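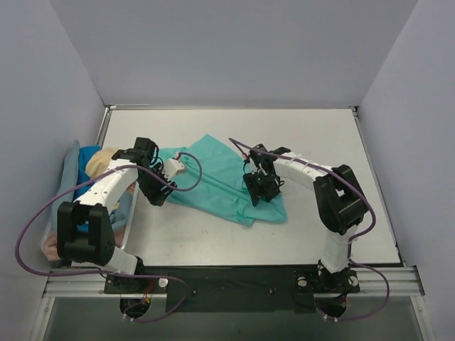
Two-arm cloth flattening policy trained on 1,519 demonstrations

A research group at the Nilgate laboratory in Gotusthorpe has published results for Wakine, a control policy that lets a pair of low-cost robot arms take a crumpled cloth from a bin, spread it on a table and fold it. The report was released in August together with the training code.

Cloth remains difficult for robots. A rigid part has a position and an orientation that a camera can estimate, while a towel can take on an almost unlimited number of shapes and hides much of its own surface. Earlier systems commonly handled this by searching for corners and grasping them one at a time. The Nilgate group dropped the separate corner detector. Wakine takes the camera images and joint positions of both arms and outputs short sequences of joint targets, 50 steps at a time.

The training set consists of 1,519 demonstrations recorded by operators who moved the arms by remote control. Each one starts with the cloths in a bin at the left side of the table and ends when a single cloth has been folded or the operator gives up. Failed attempts were kept in the set and labeled as such. According to the report, a version trained only on the successful recordings did worse at recovering from a missed grasp.

The main change from the group's previous policy, Virág, concerns the flattening stage. Virág treated picking, flattening and folding as three fixed phases and switched between them on a timer. Wakine has no phases. It predicts a flatness score for the cloth at every step, and the score is fed back as an input to the next prediction.

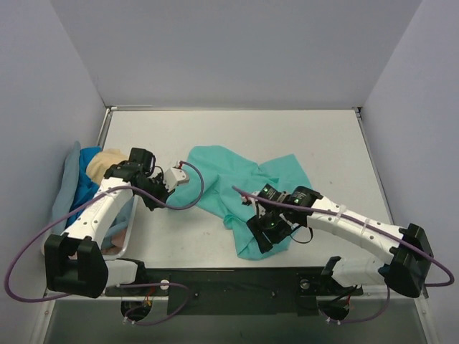

The grippers often work close to the surface during flattening, one near each side of the fabric, and small errors in height matter. A jaw that is too high closes on air, and one that is too low presses the cloth against the table and drags it. The authors address this with a correction term computed from motor current, which raises the gripper slightly when the load exceeds a set limit. With the term disabled, dragging became the most common cause of failure.

In the evaluation, the policy was given 317 trials with cloths of varying color and size. A trial counted as a failure if an operator had to intervene or if two cloths came out of the bin together. The report lists 29 failures in all. Double picks made up the largest group, followed by folds in which a lower layer stayed bunched. Virág was tested on the same table with the same cloths and failed more often in every category except grasp timeouts, where the two were level.

The authors note several limits. All trials used one type of station with plain walls and fixed lighting, and every cloth was a single layer without sleeves, buttons or elastic. Thin fabrics were left out after early tests showed the grippers could not reliably separate them. The policy is also slow, with much of the time spent on repeated small pulls at the same fold.

Work on garments has started, and the group plans to report on T-shirts first. The demonstrations themselves will be released separately once the camera calibration files have been checked.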